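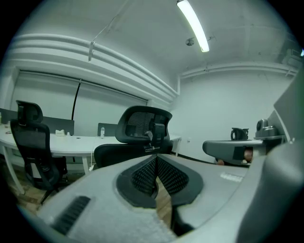

Gray on gray, with a bit of floor.

So I finally quit buying lunch! I gave it the whole of June, mostly on a dare from Tracey Bainbridge, who sits across from me and has eaten the same lentil soup since I met her (she says it's a different soup every week, I have my doubts).

The first week was rough. I made a giant pasta salad on Sunday night and by Wednesday I never wanted to see an olive again. Then Hussam Azar told me to cook three small things and mix them up as I go, and that fixed it. Rice, roasted carrots, some kind of bean. Hot sauce on all of it, obviously.

I saved $155, and I'd love to say it went somewhere sensible, but I bought a really nice lunch bag and a pair of sandals. I do miss the dumpling place on Penrose, especially when it rains and everyone comes back smelling of ginger. I'm letting myself go once a month from now on.

Carrot recipe is coming next, once I work out how much cumin I've been throwing in.

3 comments | 100 shares

Recent posts
My sister's terrible coleslaw
A rainy weekend in Ratlow
Freezing bread, yes or no?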